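The inventory of the Berchtold house began in the kitchen, as inventories at Stollow generally did, with the items that would not last.

Marama Treloar wrote the headings first: item, position, condition, disposition. She had been engaged by the estate at a fixed fee, payable on delivery of the schedule. The fee was 3,000. The deduction for each disputed entry was 37. She had worked out before leaving home how many disputes she could afford, and had decided to have none.

Fruit was entered by kind and color. Red went on one line and green on the next, whether or not the pieces touched in the bowl.

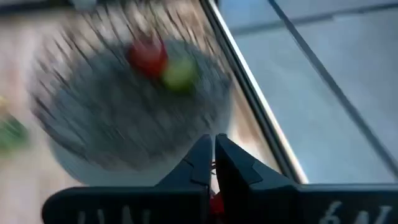 **Stollow, September**

The heir, Panagiotis Stoyanova, came in at ten and stood by the door with his coat on. He asked whether fruit was really part of an estate.

"Anything on the premises at the time of listing," Marama said.

"It'll rot before you file."

"Then the condition column will be amended."

He watched her write. His aunt had kept the table in a certain order, he said. Bread to the front, basket behind it. As a boy he had moved the basket to the front one morning, and she had moved it back without speaking to him, and that had been the whole of the discussion.

Marama asked for the aunt's reason. He didn't have one. She left the remarks column blank and went on to the next line.

The instructions from the Grunover office allowed two methods of listing. By the first, each object was taken up, entered, and set down in a cleared area. By the second, each was entered where it stood and nothing was lifted. The first method was faster. She had used it in every house until this one. She ruled a line through the words "cleared area" and entered the loaf where it lay, on its side, creased along the crust, with the black basket behind it and a pale green pear in the basket.
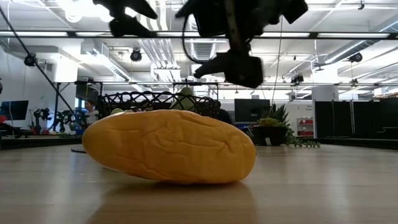

*Ngaio Ellery*
*Contributing writer, Skorneteck Quarterly*

By noon she had reached entry 29. Panagiotis had taken off his coat. He had started reading the entries back to her, which was not required, and on two occasions he corrected her.

"It isn't a mango," he said.

"Mango-shaped, then."

"You can write that?"

"I can write what I can support."

She wrote it. Yellow, large, skin wrinkled, lying on its side. To the right of it she entered the pomegranate, red, upright, crown pointing right. The grapes went down as one bunch. He asked why she did not number them individually, and she told him the schedule recognized a bunch as a unit. He seemed to find this reasonable.

The disposition column remained. It accepted three words: keep, sell, discard. She turned the sheet toward him and gave him the pen. He held it over the line for the basket long enough that she checked the time and noted it in the margin.

"What happens if I leave it open?"

"The item stays where it is until the next listing."

"When is that?"

"There isn't one scheduled."

He put the cap back on the pen and set it down parallel to the edge of the sheet. Marama initialed the open line, then the one under it. She asked him for the key to the pantry. He said it had never been locked, and went ahead of her to find the light.

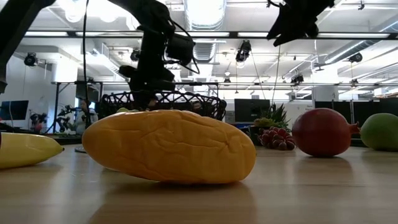 *Entries 24 to 29: yellow fruit, pomegranate, grapes and basket, listed in position.*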